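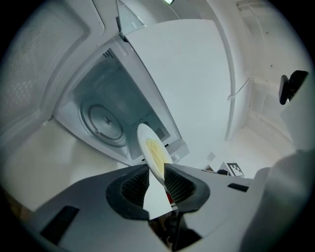 4. What households count as a leftover

Studies of food thrown away at home usually treat the leftover as a given. A meal is cooked, part of it is eaten, and the rest is stored, eaten later, or discarded. Our diary material from Wurnent and Cladulach does not sort so easily. The 40 households in the study used the word for at least four kinds of food: a planned second meal, an unplanned surplus, a portion set aside for someone who was absent, and what remained on a plate after eating. The last kind caused the most trouble in coding. A plate with a pale yellow smear of food on it, on its way into a microwave oven as in Figure 3, could be entered as a leftover by one member of a household and as a dirty dish by another. We kept both entries in such cases and marked them as disputed.

4.1 Planned and unplanned surplus

Planned surplus was the easiest category to identify. Diarists wrote it down at the time of cooking, often with the day on which it was to be eaten. Soups, stews and rice dishes make up most of these entries. In Cladulach, where more of the adults worked shifts, a double batch was the normal way to cook on a day off, and several diarists objected to the word "leftover" being applied to it at all. One wrote that the second half of the pot was "just dinner, later." We have kept this food in the analysis but report it on its own, as it was seldom thrown away and would otherwise make the overall record look better than it is.

Unplanned surplus followed a different path. It was stored in whatever was to hand: the cooking pot with its lid on, a bowl under a saucer, the package the food came in. Diarists gave few dates for it and often lost track of it. When it was discarded, the entry tended to blame the food ("dried out," "smelled funny") and said little about the days it had spent in the refrigerator. Where two adults kept the diary in turns, the second writer sometimes recorded throwing away a dish that the first had never recorded storing.

4.2 The portion set aside

The portion set aside for an absent person has had little attention in the earlier work we reviewed. It is neither surplus nor a second meal. It is the first meal, eaten late. In our material it was usually plated before the others sat down, covered, and left on the counter or in the refrigerator. Members of the household treated it as belonging to the person it was meant for, and other people did not eat it without asking, even when that person had already said by phone that they had eaten elsewhere.

This sense of ownership had an effect on waste. A set-aside plate that was not eaten the same evening was more likely to be thrown away than the same food left in the pot. Three reasons came up in interviews. The plate held several foods together, so that one spoiling item condemned the rest. The food had been sauced or dressed. And the person who should have decided what to do with it was often not at home when the refrigerator was being cleared. Parents of teenagers raised the third point most often, and with some heat.

4.3 Plate remains

Plate remains were rarely kept in households without small children. Where there were small children, adults reported eating the remains themselves while clearing the table, and most did not enter this in the diary until we asked about it directly. Brândușa Tudose, who carried out the Wurnent interviews, added a prompt on the subject after the first round of visits in August. Entries of this kind rose sharply from then on. We take the rise to be an effect of the prompt and have left plate remains out of all comparisons between the two rounds.

Older diarists were more willing to return plate remains to a container. They were also more likely to reheat them on the same plate. Younger diarists described this as unpleasant but made an exception for food they had served themselves. No one in either town reported keeping remains from a guest's plate.

4.4 Reheating and the end of a leftover

In the diaries, reheating marks the last point at which most food could be saved. Food that had been heated once and not finished was almost never stored again. Several participants gave this as a safety rule learned from a parent, and a few gave it as a matter of taste. The rule was applied unevenly — soup was exempt in many homes, and so was anything with beans. Fish was never exempt.

Amounts also mattered. Diarists tended to heat all that was in the container, whether or not they expected to finish it, and the excess was then thrown away under the rule just described. The households that divided food into single portions before storing it largely avoided this. They were a minority, and most of them had been doing so for years for reasons of freezer space.

4.5 Coding and agreement

The diaries yielded 4000 entries, of which 600 were double coded by the authors working apart. Smaranda Pascu coded from the written diaries only. The second coder also had the interview notes. Disagreement was concentrated at two boundaries: between unplanned surplus and the portion set aside, and between plate remains and food not counted as a leftover at all. We settled the first by looking for a named recipient in the entry. The second could not be settled from the text in many cases, and 100 entries were left as disputed. These are listed separately in the appendix, with the wording used by each member of the household.

Two limits should be kept in mind. The diaries were filled in at the end of the day, usually after the kitchen had been cleaned, and small discards are the kind most easily forgotten by then. The sample is also weak on people living alone. In Wurnent they were often willing to be interviewed but stopped keeping the diary after the first week, saying they had nothing to put in it. Section 5 returns to their interviews when we look at shopping and package size.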